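Home Getting Started Daily Use Cleaning Spare Parts Contact

Section 2: Setting Up Your Toaster and Making the First Slice

Welcome to the part of the Lenberg guide where you finally get some breakfast! Guilan Deng and Lina Saliba wrote this section together at the Kirklow test kitchen, and between them they have eaten a great deal of toast, so please take your time with it and put the kettle on if you like.

Finding a good spot

1. Choose a flat, dry table or counter close to a wall outlet. The cord should lie behind the toaster and run off to one side, well away from the place where you'll be reaching for your bread and your butter.

2. Leave plenty of open space above the slots. Curtains, paper towels and low shelves do not belong over a toaster, however handy the corner may look.

3. Set out whatever else you like to have at breakfast. A basket of pastries or a bread bin can share the table quite happily, as long as you can still get to the controls on the front.
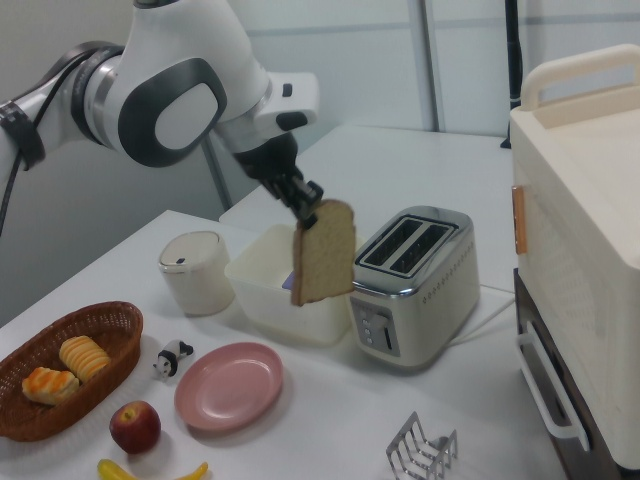 Before the first real slice, run the toaster empty two times on a medium setting with a window open. A light smell is normal on these first runs and should fade. Let the toaster cool down completely before you go on.

CAUTION: Never put a fork, a knife or your fingers into the slots. If bread gets stuck, unplug the toaster, let it cool, and then turn it upside down over the sink and shake it gently.

Toasting

4. Pick a slice that fits the slot with a little room to spare. Hold it by the top edge, lower it in straight, and let go once it is resting on the carriage. Thick, hand-cut slices are lovely, but please don't force them.

5. Set the browning control to the middle, press the lever down until it catches, and wait. Most of our test loaves wanted almost 149 seconds for a good even brown, and a slice straight from the freezer took closer to 168.

Note: Bread that is a day or two old browns faster than fresh bread, so go down one setting and see how you like it.

6. When the lever comes up, give the slice a moment, lift it out by its crust and have a plate close by. We are fond of a small round one (it holds a single slice nicely, with room for a spoonful of jam). 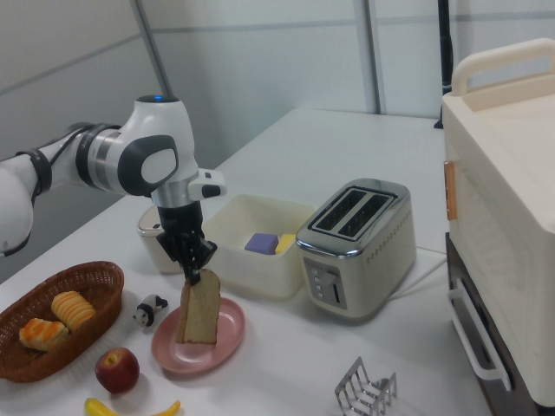 7. Unplug the toaster when breakfast is over. Once it is cool, slide out the crumb tray, empty it and wipe it with a dry cloth. Glazed pastries should be warmed in the oven and kept out of the slots, as melted sugar is very hard to clean off.

Section 3 covers the crumb tray in more detail.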